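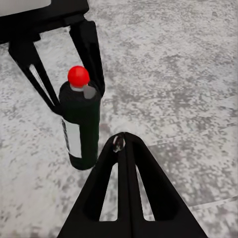 LO DE MAYO EN WIKE, DEPRISA Y CORRIENDO

Hola a todos. Boletín corto, que salgo para Endmont en un rato y quiero dejarlo enviado. Si falta algo me lo decís y va en el siguiente.

Intercambio de semillas

Muy bien. Mucha más gente que el año pasado, 124 personas firmaron en la hoja de la entrada y alguna se coló sin firmar (os vimos). Se acabaron las judías de mata baja antes de las once. Tomates de sobra, como siempre. Lechugas ni una, y eso que las pedimos. Para otoño hacen falta: lechuga de invierno, espinaca, acelga, habas. Sobre todo habas.

Por favor, los sobres con nombre y año. Hay una caja entera de semillas redondas y negras que pueden ser cebolla, puerro o vete a saber. Las sembraremos en la bandeja del fondo y ya veremos que sale. El que las trajo, que escriba.

Omolara Haruna dio la charla de guardar semilla de calabaza. Resumen para los que llegasteis tarde:
- Dejar la calabaza madurar en la mata hasta que el rabo esté duro.
- Luego unas semanas más en casa, sin abrir.
- Lavar la semilla en agua, quitar la pulpa, secar a la sombra sobre un plato. Papel de cocina no, se pega.
- Si había calabacines cerca puede haber cruce. Las amargas se tiran, no se prueban "a ver si cocidas".

Va a repetirla después del verano, con pepinos y melones. Traed preguntas, que le gustan.

El agua

Sigue la avería de la toma de Lallum. Han venido dos veces, han cambiado la llave, gotea otra vez. De momento se riega desde el depósito de arriba y por turnos: bancales pares por la mañana, de 7 a 9, impares por la tarde, a partir de las 20. Quien no pueda en su turno que se lo pida al vecino. No abráis las dos llaves a la vez, se queda sin presión todo el lado sur y luego vienen los disgustos.

El depósito está a media altura. No es grave todavía pero tampoco es para dejar la manguera corriendo mientras se charla. Acolchad. Paja queda, está debajo de la lona, coged lo que necesiteis y volved a tapar.

Plagas

Pulgón negro en las habas tardías, casi en todos los bancales. Despuntad las matas y jabón potásico al caer la tarde. Con sol fuerte no, que quema la hoja. En los frutales de la entrada hay hormigas subiendo, se pondrá banda pegajosa en los troncos esta semana.

Escarabajo de la patata: visto ya en los dos bancales junto al camino. Mirad el envés de las hojas, las puestas son naranjas y se aplastan con el dedo. Si lo hacemos todos ahora, en junio habrá mucho menos.

Caracoles, los de siempre. Ronda nocturna con linterna el que se anime, salimos a las 22:30 de la puerta. La última vez fue divertida.

Cuentas rápidas

Entre la rifa y el café del intercambio entraron 279 euros. De ahí salieron 49 para la malla nueva del gallinero y 33 de bisagras, tornillos y el candado. El resto a la hucha del invernadero, que sigue con dos paneles rotos desde el viento de febrero. Los tickets están en la carpeta verde, quien quiera mirarlos que los mire.

La cuota del segundo semestre, igual que la anterior. No sube. Se paga antes de que acabe junio, a quien esté en la mesa de la caseta.

Parcelas

Se han quedado dos libres, la del nogal y una pequeña al lado del compost. La del nogal tiene sombra desde las cuatro, buena para acelgas y lechugas en verano, mala para pimientos. La pequeña tiene grama, avisados quedais. Primero va la lista de espera y después quien pregunte.

Compost: el montón de la izquierda está cerrado, no echéis más. Se voltea a final de mes y se reparte en septiembre. Lo nuevo, al de la derecha. Cítricos pocos, y las cáscaras de huevo bien machacadas. Bolsas "compostables" no, tardan una eternidad y acabo yo sacando trozos con la horca.

Salida a Trultden

Vamos a ver los bancales elevados y el vivero. Coche compartido, salida a las 9:15 desde el aparcamiento de abajo. Llevad agua y gorra. Comida de traspaso, cada uno algo para compartir, y que no sean siete tortillas como en Endmont (aunque estaban buenas). Apuntarse en la hoja de la caseta o contestando a este correo. Los niños bienvenidos, los perros atados.

Se busca

Una carretilla que ruede recta. Tarros de cristal con tapa. Alguien que sepa afilar azadas y tenga una tarde. Cañas de más de dos metros, las que haya.

Encontrado: unas tijeras de podar de mango rojo, dentro de la regadera grande. También un guante izquierdo.

Me voy que pierdo el autobus. El próximo boletín, cuando haya tomates.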